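The Wistisia Canvass app after one primary season

Sat 21 August

We used Wistisia for seven weeks of door knocking in the Wastville council primary, on a mix of phones the campaign owned and phones people brought from home. The list held 3,000 registered voters and we got through 2,000 of the doors before the vote.

Setup took one evening. You upload the county voter file, match the columns, and draw turf on a map with your finger. Matching was fine except for apartment numbers, which landed in the street field and had to be fixed by hand for the Ojeda Avenue buildings.

At the door the app is quick. Name, age and party history sit on one screen, and the survey buttons are big enough to hit while holding a clipboard. Offline mode works. Three of our blocks have no signal, and every answer from them synced later.

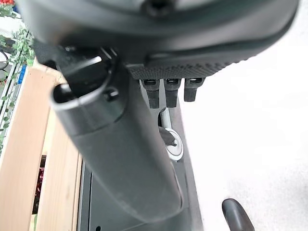 Close-up of the textured black panel and the three tabs under it.

Reports are the weak part. You can see contacts by turf or by canvasser, but you can't put two weeks side by side without exporting a spreadsheet. Jérémie Lacroix, our field director, had used Trarnemon in an earlier race and missed its daily summary email. Trarnemon costs more and its map is slower.

The price was $300 for the season with unlimited users. Support answered by email, usually the next morning, and not at all on Sundays, when we did most of our walking.

I would use it again for a city or county race. For a bigger district I'd want better reports first. An update is promised for October.

Rating: 7 out of 10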